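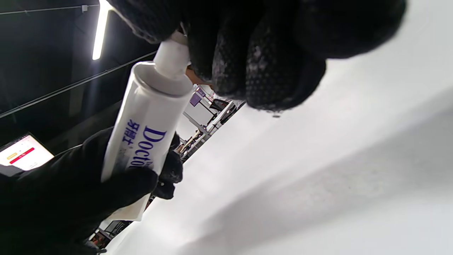
The Okelden 313 is a freestanding aluminum soccer goal intended for 11-a-side training and league matches. This section covers assembly of the frame, attachment of the net, anchoring, and the inspection that must be completed before the goal is released for play. It applies to goals supplied with the Ravoser anchor set and does not apply to goals set in permanent ground sockets. Gloves are to be worn by all persons taking part. Loose work gloves and winter gloves are not acceptable for this procedure.

Published 16/08/2025
By Styliani Panagiotou, Facilities and Equipment

Home Products Goals Nets Anchors Manuals Contact

Section 11. Assembly and Anchoring

11.1 Before You Begin

The goal must be assembled by at least four adults. One person is to be named as lead and is responsible for calling each lift. Players, including older youth players, must not assist and must be kept outside the penalty area until the inspection in 11.6 has been signed.

Choose a level surface. On natural grass, confirm with the ground operator that no irrigation lines run below the anchor positions. On artificial turf, stake anchors must not be used under any circumstances; proceed with the ballast method in 11.5.

Lay out all components on the grass behind the goal line and compare them with the packing list. If a part is missing or damaged, stop and contact the supplier. Do not substitute bolts from another goal, even where the thread appears to match.

CAUTION: An unanchored goal can fall forward with little warning. Never leave the frame upright and unattended at any stage before anchoring is complete.

11.2 Joining the Crossbar

The crossbar is delivered in two sections with an internal sleeve.

1. Place both crossbar sections on the ground along the goal line with the net channel facing the rear of the goal.

2. Slide the sleeve into the left section until it meets the stop. The stamped arrow on the sleeve points toward the right section.

3. Bring the right section onto the sleeve. Two persons should support the section so that it enters straight. Do not strike the end of the bar with a hammer or mallet.

4. Insert the four sleeve bolts from the rear and tighten by hand only.

5. Check that the net channel runs in a continuous line across the joint. If there is a step, withdraw the bolts, rotate the section, and begin again from step 3.

6. Tighten the sleeve bolts with the supplied key, working from the joint outward.

NOTE: The joint may show a fine line once tightened. This is normal. A gap wide enough to admit a coin is not normal and must be reported.

11.3 Attaching the Posts and Rear Frame

1. With the crossbar still on the ground, fit a corner casting to each end. The castings are marked L and R as seen by a player facing the goal.

2. Slide each post into its casting and insert the two retaining bolts. Tighten by hand.

3. Attach the ground bars to the feet of the posts. The ground bars extend to the rear and must lie flat once the goal is upright.

4. Connect the rear bar between the two ground bars. Leave these bolts loose by one full turn until the goal has been raised.

5. Lay the two net supports beside the castings. They are fitted after lifting.

The lead should now walk the length of the frame and confirm that every bolt is present. Pay particular attention to the lower retaining bolt on each post, which sits close to the grass while the frame is lying down and is easily missed.

11.4 Raising the Frame

1. Place one person at each post and one at each end of the rear bar.

2. On the call of the lead, the persons at the posts raise the crossbar while those at the rear bar hold it to the ground with both hands.

3. Bring the frame upright in a single movement. Do not pause with the crossbar at shoulder height.

4. Hold the frame in position. The persons at the rear bar remain in place until at least two anchors or two ballast weights have been set.

5. Tighten the rear bar bolts and all post retaining bolts.

6. Fit the net supports to the castings from behind the goal, using a stepladder on firm ground.

CAUTION: Do not raise the frame in strong or gusting wind. If the corner flags are held out straight, postpone the work.

11.5 Anchoring

Stake method (natural grass only)

1. Position one stake anchor at each rear corner and one at the midpoint of each ground bar.

2. Drive each stake at an angle, with the head leaning away from the goal mouth, until the collar rests on the bar.

3. Push firmly on the front face of one post. If any stake moves in the ground, withdraw it and set it again in fresh turf at least one hand's width away.

4. In dry or sandy ground, or where a stake will not hold after the second attempt, change to the ballast method for the whole goal. The two methods must not be mixed on the same frame.

Ballast method

1. Place the Ravoser ballast weights along the rear bar, spaced evenly, with the locking strap toward the rear.

2. Pass each strap under the bar and close the buckle. Sandbags, water containers, and equipment bags are not substitutes for ballast weights.

3. Confirm that no weight projects into the area enclosed by the goal posts.

11.6 Net Attachment and Inspection

1. Find the center of the top edge of the net, which is marked with a colored thread, and clip it to the center of the crossbar.

2. Work outward to each casting, placing a clip in every position of the channel.

3. Continue down each post. The net should hang without tension at the sides.

4. Drape the net over the supports and secure the lower edge to the ground bars with the cord supplied. Steel hooks are not permitted.

5. Check for holes large enough for a ball to pass through, and for loose cord on the goal line side.

When the net is in place, the lead completes the inspection card. The card records the serial number of the goal, the anchoring method used, the condition of the turf, and the name of the person who tested the frame. It is kept with the match-day papers. Clubs that keep their records in Stadesus should enter the inspection under form 139 before kickoff. A paper card is still required where the referee asks to see one.

The inspection is repeated at halftime if the goal has been moved or struck by a maintenance vehicle, and in full at the start of each day of use. The clips and straps supplied with the goal are to be replaced every September, regardless of their apparent condition.

11.7 Moving the Goal

Remove all anchors or weights only when four adults are in position and ready to lift. Carry the goal upright and do not drag it — dragging wears through the underside of the ground bars and will void the frame warranty. Anchor the goal again immediately on reaching its new position, including when it is set aside at the edge of the field between sessions. Goals stored outdoors should be placed face to face and chained together through the posts.

Continue to Section 12: Seasonal Storage

Comments (4)

Tanvir Talukder
In 11.3 the castings are marked as seen by a player facing the goal, but ours had the letters on the back and we put them on the wrong way first time. Might be worth a drawing.

Sobia Hayat
Is the ballast set sold separately? We moved to artificial turf this year and only have the stakes that came with our pair.

Styliani Panagiotou
The ballast set can be ordered separately. Please give the serial number from the left post when ordering, as the older frames take a shorter strap.

Yaw Korletey
Our league wants the inspection card handed in with the team sheet. Can the referee sign it as well, or does that need to be a second card?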